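Home | Posts | Tools | About

2 min read

Feven Gebru
July 11, 2026

1/ Rewrote the gripper width estimator in Lencho this week. The old one fit a line to the pad tips and trusted it. Pale tabletops with strong grain pulled the fit off by whole pixels.

2/ The new one masks the fingers first, then tracks the pad blocks as rigid shapes. The inner edges are excluded. Frayed pad material gives you a different contour every time.

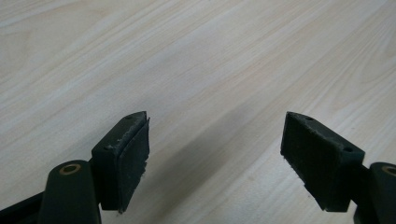
3/ Open pose is the reference. Both pad blocks tilt inward and the brass rings sit at matching heights, so the rings set the baseline.

4/ Shadow between the fingers was the other failure. A soft gradient has no edge, but the old threshold made one anyway. Now it's local contrast only.

5/ Replayed 1,622 clips. 13 still fail, all with the fingers nearly closed. Tracker loses one block behind the other - known, not fixed.

6/ Config moved out of Hornomlow into its own file. If you pinned the old path, update it.

Comments (3)

Stostside: Does the mask survive a glossy arm?

Feven Gebru: Mostly. Highlights get filled in before the shape fit.

Trenditz: Path change broke our build. Fixed now, thanks for the note in 6.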